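Filtmont open day – notes from the paper mill

4 min read

Went out to the Filtmont mill for the open day, mostly for the coffee filter line, stayed for the pulp.
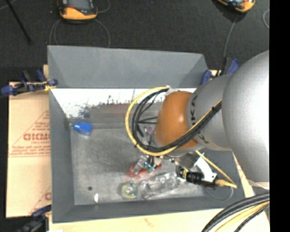 Got there late. Parking is across the road at the Meren lot, not at the mill gate like the email said, so add a walk. Sign-in table, sticker, earplugs, long talk on closed shoes. One guy in sandals got sent back to his car.

Our guide was Eglė Kairys. Fast talker, very good, been on the wet end for years and now runs training. She skipped the company history video because the projector was sulking and took us straight down to the pulpers. Best decision of the day.

Pulp first. Bales come in as thick stiff sheets, sort of like heavy blotting paper, and get dropped in a vat of water and beaten to soup. Smell is wet cardboard with something sweeter under it. You stop noticing after a bit. Floor is slick everywhere, hold the rail.

Then the paper machine. Loud. I caught half of what she said. The soup goes onto a moving mesh, water drains out the bottom, what's left is a sheet so weak you could poke it apart. She let a kid do exactly that with a sample tray. Presses next, then the dryers – and the heat. My glasses fogged and stayed fogged. This machine runs at 332 feet a minute, slow for paper according to Eglė, but filter grades need to stay open so the water gets through. Crush it and you've made bad stationery.

The creping part was new to me. A blade scrapes the sheet off the drum and that gives it the little wrinkles. I always figured they were pressed in with a roller. Wrong for thirty years.

Lab was my favorite stop. Small room, too warm, 4 of us at a time. They time how long 100 milliliters of water takes to go thru a disc of paper, write it down, do it again. Then a burst test, where a rubber bladder pushes up until the sheet pops. Everybody wanted a turn at that. The tech let us do it with rejects from the Gamden order, a brown unbleached grade, and it held out way longer than the white. I asked if brown tastes different in the cup. Long pause. "Rinse it first." OK then.

Converting hall was mostly stopped for a blade change. Shame, that's where the cones get cut and crimped. We did see one line going, the basket style, stacked and sleeved in packs of 80. The Bozkurt contract is all baskets apparently, so those run day and night.

Lunch: soup, rolls, very decent poppyseed cake. Coffee out of an urn, made with their own filters, a bit weak. I had three.

Things I'd do different. Go on the first tour, the dryer section is brutal by noon. Bring a cloth for glasses. Ask about the water treatment ponds at sign-in, there's a seperate walk for those and it fills up before you know it exists. I missed it.

Shop by the exit sells seconds by weight, cash only. Got a bag of odd-size cones, they fit my dripper if you fold the seam over twice. Next open day is in August, sign up thru the mill office.

Last updated June 22, 2019

Contact | Copyright, all rights reserved | Back to top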